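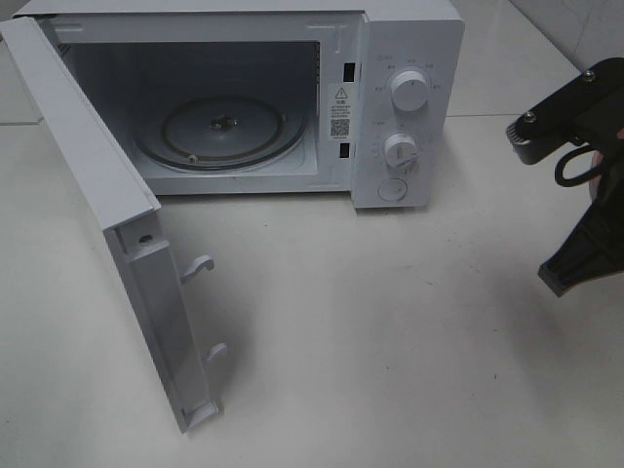
Our club took the morning bus to Hisville in January to see the student projects at Sterkness Technical College. We were 14 people, a few more than they had planned for, so they split us into two groups at the door. Mine went upstairs first.

The robotics course is held in one long room on the second floor. Miklós Vincze has taught it for several years and he showed us around himself. Students work in teams of 3 and spend the whole term on one household job. They can pick it from a list or suggest their own. This year the list had drawers, faucets, a dishwasher rack and a microwave oven.

We spent most of our time with the microwave team, who call their project Fungate. I forgot to ask why. The task is to have the arm open the door, put a dish on the turntable, close the door and set the knob. Each part is trained and graded separately. The students said the door was the part they had argued over most. A person closing a microwave just gives it a push from wherever they happen to stand, but the arm has to come at the door from the correct side and keep pushing until the latches are in. If it stops early the door swings back a little and the run is marked as failed.

They had logged 315 runs by the time we visited. Every run goes in a shared notebook with the start position of the arm and a short comment. I read a few pages. Most comments were one or two words, such as "too high" or "slow."

Vincze spent a while on the cameras. One is fixed and looks at the work area, the other rides on the wrist. The students check both recordings after each session, and a run only counts if both are complete. He said new students tend to look only at the fixed view and miss what goes on at the fingertips.

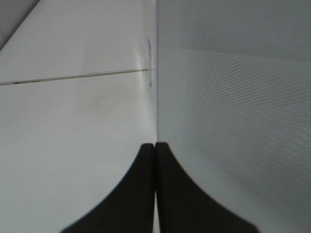

Wrist camera view, with the two fingers nearly together.

After that we had coffee with the second group and swapped. Downstairs is the workshop, where the Szénási prize entries are put together. That is the in-house contest at the end of the term, judged on reliability – speed counts only if there is a tie. We saw 2 half-built entries and a lot of cable.

The visit took around three hours with the break. Groups should write to the course office ahead of time. There is a coat rack by the stairs but no lockers, and the bus back leaves from the far side of the parking lot.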